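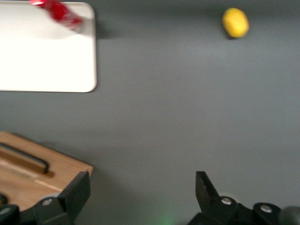
A Day at the Lemon School: visiting Orna's open afternoon in Flenmont

14 shares · 6 comments

The bus to Flenmont leaves you at a roundabout with a garden centre on one side and a tyre fitter on the other, and the trading estate is a ten-minute walk past both. I had been told to look for Orna's sign. Orna's sign is the size of a tea tray and sits behind a hedge, so I saw a good deal of the estate before I saw Orna.

They open their doors once a year, in February, when the rest of us are short of things to do. You sign a sheet, you are given a sticker, and you are asked not to lean on anything. The coffee comes out of a machine which failed to recognise my cup twice and then filled it to the brim. I mention this only because I was about to spend three hours hearing about machines and cups.

What Orna does is collect examples. Somebody else, in this case a firm called Brikov, is building the software that will one day tidy your kitchen. The software learns by being shown, and it needs to be shown a great deal. So Orna has a long room full of tables, and at each table a person guides a robot arm through some small household chore, picks up the thing, puts down the thing, and then sets it all out again a bit differently and repeats. Each go is called an episode, which gave me hopes of a plot.

The table I was parked at had a grey top, a white board, a wooden board with a slot in it for a handle, a lemon and a red can. The view from the wrist camera goes up on a big screen so that visitors can follow along, and it is a humbling angle. Two black fingers stick up from the bottom of the picture like somebody about to play the piano badly. Between them is a faint patch of green light on the table. I asked about the light and was told that it was normal, in the tone my dentist uses.

The lemon had most of the table's top right corner to itself. The can was lying on its side on the white board, and on the screen it was one long red smear. I took the blur for a fault and said so, helpfully. It is no such thing, I was told; the software will have to cope with blur when it is out in the world, so they leave plenty of it in. I have since tried this argument on my family about my holiday photographs.

There was a card on the wall with the day's instructions, which were written in the plainest English I have ever seen at a place of work. "Move the lemon to the wooden board." "Move the can to the grey table." "Put the lemon back." The person driving reads one out, does it, presses a pedal, and moves on to the next. If the lemon rolls off, that is marked as a miss and kept. Misses are worth having, up to a point, and the point is apparently the subject of long meetings.

The target for the lemon-and-can table was 1098 episodes. They had done 399 of them by the time I came in. I did a sum in my head, looked at the lemon, and wondered how many lemons that was. The answer, I'm told, is that it depends on the lemon. They go soft from being squeezed and have to be retired. There is a bowl of retired lemons in the staff kitchen with a note on it saying PLEASE USE, and judging by the bowl, people had had enough of them.

Visitors were allowed a go in the afternoon, from two o'clock, on a practice rig at the far end of the room. You hold a pair of handles and the arm copies you, slightly late, as if it is thinking about whether to bother. My job was to lift a sponge on to a plate. I have been lifting sponges for most of my life without ever feeling I was being marked, and I can report that it changes things. My first try closed on thin air. My second moved the plate. On my third I got hold of the sponge, grew confident, and posted it over the side of the table. A boy ahead of me in the queue had done it in one and gone off for a biscuit.

My episodes were not kept, even as misses. I did ask.

The second half of the tour was the part I had expected to be dull, and it was the part I liked best. In a side room, people sit and watch the episodes back. They check that the words match what the arm did, mark where each grab starts and ends, and throw out the ones where a sleeve got in the way. The batch being looked at was called Groen, after a village where somebody had once been on holiday, and it ran to 2065 clips. One of the checkers told me she no longer sees a kitchen drawer at home without thinking of where she would put the start mark. She also said the hardest word in the whole business is "next to". Two checkers can look at the same spoon and the same bowl and part on bad terms.

They have a list of such words pinned up, with rulings. "Near" has been banned. "On" has a paragraph to itself. "Tidy" was tried for a week and then quietly dropped, and I felt for it.

I stayed for the questions at the end. A man at the front wanted to know when it would do ironing. The reply was kind and fairly long and had no date in it. Someone else asked whether the drivers got bored, and one of the drivers said yes, quickly, and then that you get into a rhythm and that the radio helps. A child asked if the robot liked lemons. This got the only round of applause of the day, though not, as far as I could hear, an answer.

Some practical notes for anyone thinking of going next year. Entry is free. The number 44 bus is the one you want, and it stops running earlier than you would like. Wear short sleeves if you hope to drive the practice rig, as the cuffs catch on the handles. There is a ramp at the side door but the front has two steps. The talk on data storage is for people who already know about data storage. Bring your own lunch, because the van in the car park had run out of everything except onion rings by one o'clock, and I had the onion rings.

On the way out they give you a pencil with Orna on it. Mine was missing the lead. I still have it.

Filed under Days Out · 14 shares · 6 comments · 31 likes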